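4.2 Surface texture as a source of variation

Our early policies were trained over plain grey table tops, and they did beautifully there and badly everywhere else. Gintarė Siliņa suggested we stop treating the table as background and vary it as freely as the objects. We now draw each surface from a pool of 22 textures, veined marble among them, and change the lighting between episodes. The wrist view is rendered afresh every time, with shadows falling where they may. 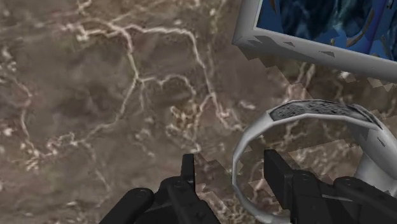

Figure 3. Simulated wrist view over a marble-patterned surface, with the two-finger gripper open at a white ring-shaped object.

The gain surprised all of us. With 400 simulated episodes per object, the policy trained on mixed surfaces kept its aim on patterns it had never met, and pale objects benefited most — a lovely result, as these had troubled us since February. We also turned each surface through the full 360 degrees, so that no vein or stain could serve as a landmark. Damian Haslinger's ablation in Section 5 separates this effect from that of lighting.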